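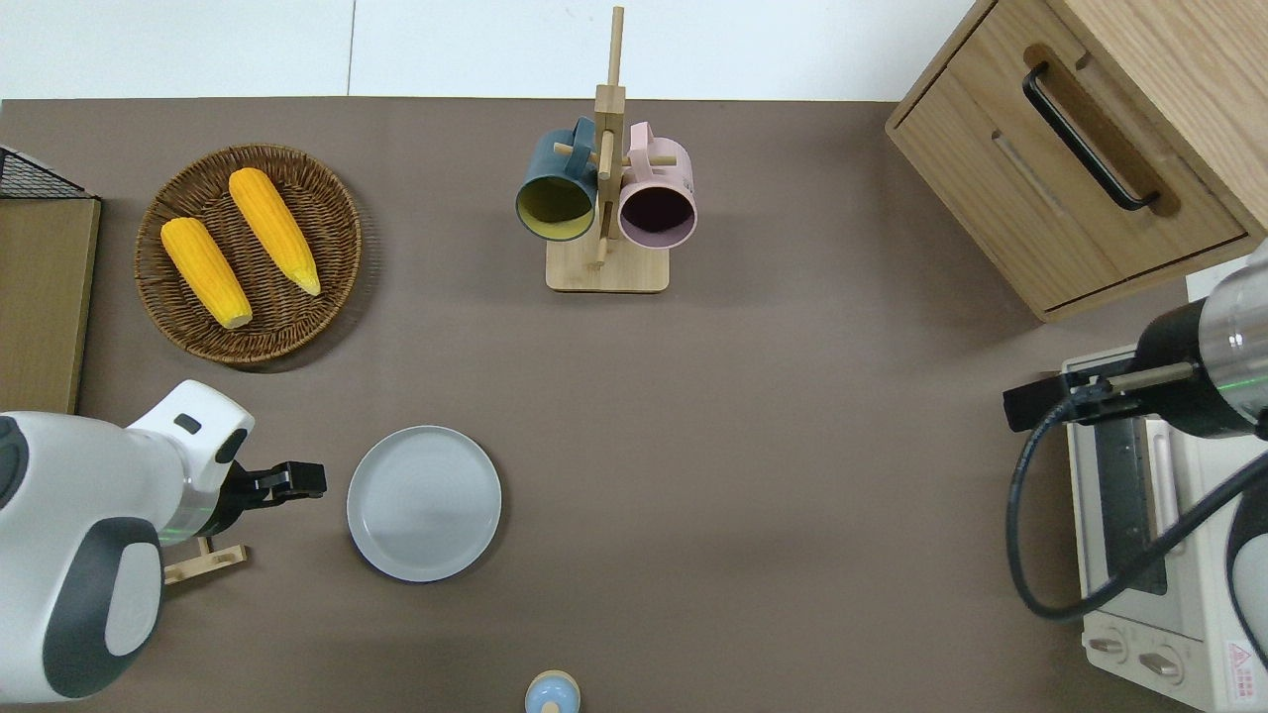

A operadora Clastbridge vai deixar de vender, a partir de março, o seu pacote de fim de semana prolongado em Potadthorpe sem jantar incluído. Quem quiser dormir na vila terá também de lá comer, e a mesa fica marcada para as 19h30, hora a que muitos viajantes portugueses ainda estão a pensar no lanche. A empresa chama-lhe "imersão gastronómica". O folheto promete produtos da terra, sem grandes cerimónias: duas maçarocas de milho num cesto redondo de verga escura já dão uma ideia do tom, e quem esperava lagosta pode ir ajustando o apetite. O preço, esse, ajustou-se sozinho. O programa custava 830 euros por pessoa e passa a custar 900, com voo, transfer e duas noites na pensão Baek, a única da vila com quartos para grupos.

A diferença de 70 euros cobre, segundo a operadora, os jantares e "o acompanhamento local". O acompanhamento local consiste numa pessoa que espera os hóspedes à porta do restaurante e lhes indica a mesa. No ano passado o serviço já existia, era gratuito e respondia pelo nome de empregado.

A Clastbridge diz que a mudança responde às queixas dos clientes, que chegavam a Potadthorpe ao fim da tarde e davam com tudo fechado. É uma queixa justa. A vila tem dois restaurantes, um deles encerrado todo o inverno, e uma mercearia que fecha às 18h00 com uma pontualidade que os comboios da região nunca conheceram. Houve quem jantasse bolachas no quarto, e houve quem escrevesse sobre isso avaliações muito compridas.

A concorrência mexeu-se depressa. A Vundel anunciou que mantém a versão só com alojamento e pequeno-almoço, e acrescentou ao programa uma "lista de sugestões para o serão". A lista tem meia página. Uma das sugestões é levar sanduíches.
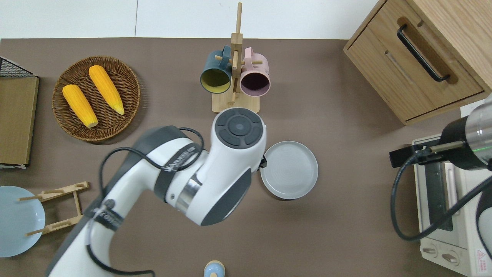

Quem já reservou tem de pagar a diferença? Só se viajar depois da entrada em vigor da nova tabela e ainda não tiver liquidado o total. As reservas pagas por inteiro mantêm o preço antigo, mas também ficam sem jantar, salvo pedido por escrito à operadora.

Para os restantes, o sinal continua a ser de 200 euros, não reembolsável em caso de desistência. A Clastbridge aceita mudanças de data uma única vez e sem custos, desde que a pensão tenha quarto. Os pedidos de refeição vegetariana devem seguir com a reserva. A operadora garante que serão todos atendidos e remete para o restaurante qualquer pergunta sobre o que vem no prato.

Os voos continuam a sair de Lisboa às 6h40. O pequeno-almoço a bordo não está incluído.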